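About Sorkik Hockey

Welcome, and thanks for stopping by! Sorkik Hockey is a youth and adult hockey school in Morkdale, and if you have ever stood at the glass at our rink with a paper cup of cocoa going cold in your hand, you probably know us already. If you haven't, pull up a chair, and we'll tell you a little about who we are and how we got here.

We began with one sheet of ice, one rack of borrowed sticks and 11 skaters, most of whom couldn't stop without help from the boards. The old Tsoukalas Arena was cold even by rink standards, and the scoreboard had a habit of giving the visitors an extra goal whenever the Zamboni doors were opened. We loved it there. We stayed until the roof needed more money than the building was worth, and then we moved across town to the Hanness Ice Center, where we've been ever since – same coaches, same jerseys, much better showers.

Today we have 138 players on our rolls, from five-year-olds in our Learn to Skate group right up to the grown-ups in the late league, who play harder than they'd like their doctors to know. We run 18 teams and practice groups over a season, and we try very hard to see that every one of them gets a fair share of good ice time, the early birds included.

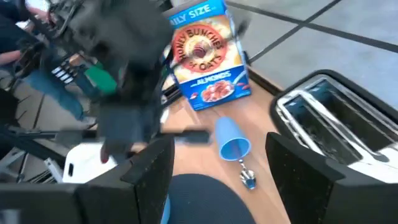
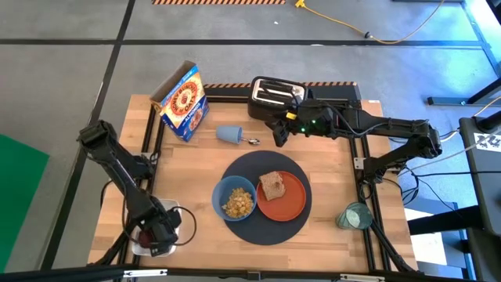

Sorkik Hockey Family Newsletter – Volume 11, page 18

People often ask us what kind of hockey we teach, and the answer is mostly skating. We spend a lot of time on edges, on turning both ways (everybody has a bad side, and we'll find yours), and on keeping your head up when the puck is on your stick. Shooting comes along in its own time, and so does checking, which we don't introduce until players are old enough and have been through our body contact clinic. Goalies get their own coach and their own half hour before practice, and they're welcome to be as superstitious as they please.

We do keep score, and we do like to win. Our travel teams have brought home a few banners, and you'll find them hanging over the north goal at Hanness. But a good many of our families have never played on a travel team and never plan to, and their kids are every bit as much a part of this club as the ones with the matching bags.

Our biggest weekend of the year is the Morkdale Holiday Cup, held each December. Last time it was open to the public we sold 700 tickets, ran out of chili before the second semifinal, and had to send somebody's dad out for more hot dog buns. Please come! Parking is free, the back lot is closer to the doors than the front one, and blankets are a very good idea.

New skaters can join at the start of any session. Loaner helmets, skates and gloves are kept in the room beside the pro shop, and there's no charge to use them for your first session. If the fees are a worry, please ask at the front desk and we'll talk it over quietly with you. We'd much rather have you on the ice.

Page last updated August 29, 2021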